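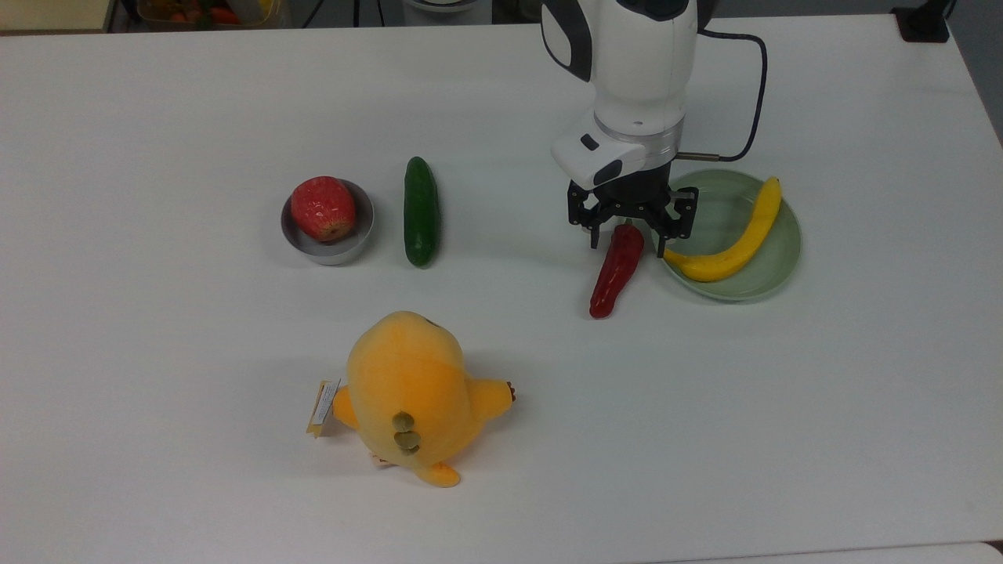 Progress report to the Jovelum Fund
Play and Pretend Kitchen, Punport Family Room
Report date: 12/16/25

Dear friends at Jovelum,

Thank you again for the grant, and for being so patient with us while we got going! We had hoped to send this a bit earlier, but the fall got away from us, and we wanted to have the kitchen corner properly up and running before we sat down to write.

As you may remember from our application, the idea was a simple one. Families who come to the Punport Family Room often have a long wait between appointments, and the little ones had a bin of tired old toys and not much else. We asked for help setting up a pretend kitchen and market, with play food, a few dishes and bowls, some soft toys to be the customers and dinner guests, and tables the right height for small people.

What we bought

Most of the play food came from Hurkier, who gave us a fair price and swapped out one box that arrived with a split lid. We picked pieces that look like what families really cook with, so there is a banana and an apple, of course, but also a long, shiny red chili pepper, which has been a much bigger hit than any of us guessed. (It has been a telephone, a fish and a mustache.) The dishes are a mix. We have a shallow plate in pale green, and a small silver metal bowl that holds one apple with hardly any room to spare. Several children like it best exactly that way and will take out anything else you put in.

The white tabletop was a bit of a debate. Some of us worried it would show every mark, and it does, but it also makes the toys stand out nicely, and it wipes down in no time. We're glad we went with it.

How it is being used

We opened the corner in August with 2 tables and ran 5 morning sessions a week from then on. By the end of November the sign-in sheet had 1056 child visits on it, and that doesn't include brothers and sisters who wandered over without signing in, which they do all the time.

The play itself has been lovely to watch. Sorting is popular with the youngest ones, who put fruit on the plate and take it off again, over and over, with great seriousness. The older children lean more toward shops and restaurants. The plush toys get served first, and they seem to be very picky eaters. We have also heard a lot of talk across languages, with parents giving the name of a fruit or a pepper in the language they speak at home and the other children trying it out. We wrote in the application that we hoped for this, but it came sooner and more easily than we had planned for.

What has been harder

Cleaning takes longer than we thought. Every piece gets wiped after each session, and the plush toys have to go home with someone to be washed, so there is usually one missing. We have started keeping a spare or two in the closet.

Pieces also walk off in pockets and strollers. We have lost 7 so far, and nearly all of them were small fruit. Most families bring things back when they find them, and we've put a return basket by the door to make that easy.

The shelving from Gaete is still on back order. For now the toys live in lidded tubs under the tables, and that works well enough, but the children can't see what there is to choose from, and the tubs get shoved around a good deal. Gaete has promised delivery in the new year.

Money and next steps

Spending is in line with the budget you approved. The part set aside for shelves has not been touched and will carry over, if that is all right with you. We would also like your okay to move a little from the printing line, where we spent less than expected, into replacement play food. More vegetables would be the first thing on our list, along with a second metal bowl to save a few arguments.

After the shelves are in, we plan to add one afternoon session for families who can't come in the morning. We would be so happy to have any of you stop by and see the corner in use. Mornings are the liveliest, and you will almost certainly be asked to buy a banana.

With warm thanks,
The staff of the Punport Family Room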